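Smart meters and the savings we were promised

By Elvira Villca
June

The Odside water utility wants to move every household in the district to tiered rates tied to smart meters. Its consultant, Surkaron, has produced a report saying the change will cut demand and pay for itself in 5 years. I have read the report twice and I still can't find where the second claim comes from.

The demand figure rests on a pilot in Marulanda, where 73 homes got the new meters. Use fell over one summer. Fine, but those households signed up for the trial, and people who volunteer to have their water tracked are probably the ones already fixing leaky toilets. The report mentions this in a footnote and then carries the result straight into the main table.

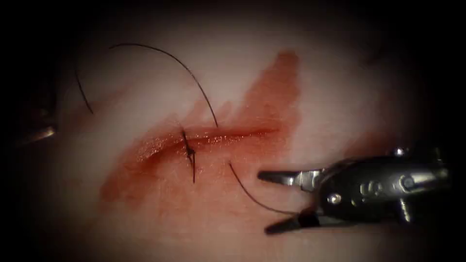 Then there is the price itself. Under the proposal the top tier costs 27 percent more per gallon than the bottom one. Amr Benkirane, who used to set rates for a neighboring district, told me a gap that size mostly catches big families and leaves people with large lawns alone. They can afford it. He would like to see the numbers split by household size, and so would I. Surkaron says that work is "planned for a later phase" - after the rates take effect, as far as I can tell.

Nilton Cusi at the utility disagrees with me. He points out that flat rates have hidden the cost of summer peaks for years and that somebody pays for the extra pumping. He's right about that. What he couldn't give me was the cost of replacing the meters when their batteries die, and the payback table has no line for it.

The board takes written comments until the end of the month. Mine will ask for the battery costs and the household split before any vote.

Last updated: June, 2 p.m.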